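Stendine Block — Storefront and Archive Room
Annual condition check, 2019-01-09
Checked against the June list

Front wall, brick: Fair. Mortar soft under the second-floor sills on the Lacroix side. Same spots as last time and no wider.

Cast iron columns: Good. Maker's plate on the east column is readable again after cleaning. Do not repaint over it.

Painted sign, DROLEMEN DRY GOODS: Fair. The last three letters are flaking. Keep the ladder off this part of the wall.

Cellar vault: Needs work. The scorched joists from the old fire are sound when probed, but one iron strap has pulled loose. No visitors past the rope until it is fixed.

Stairs to archive room: Pass. Handrail tight. Tread 3 still creaks.

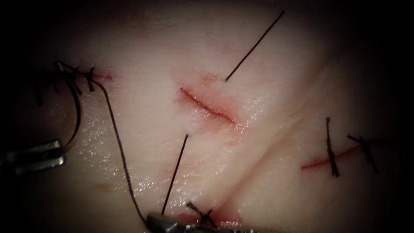 Glass plate negatives: 294 on the shelf, 294 in the register. Two sleeves torn and replaced. The box from the Detetti studio is too heavy to lift alone — split it in two before it is moved again.

Ledgers and daybooks: Good. Red rot on the spines of the 1850s set, so gloves stay on the table by the door.

Loose papers: 3,222 items listed, 1,011 of them in acid-free folders. The rest are still in the old envelopes. Carry over.

Humidity gauge: Reads high next to the outside wall. Moved to the middle shelf and to be read again in a week.

Fire extinguishers: Pass, both floors. Tag on the cellar unit is hard to read and should be rewritten.

Exit light, rear door: Fail. Bulb out. Replacement ordered.

Open from June and still open: gutter at the rear corner, cracked pane in the transom, label for the safe.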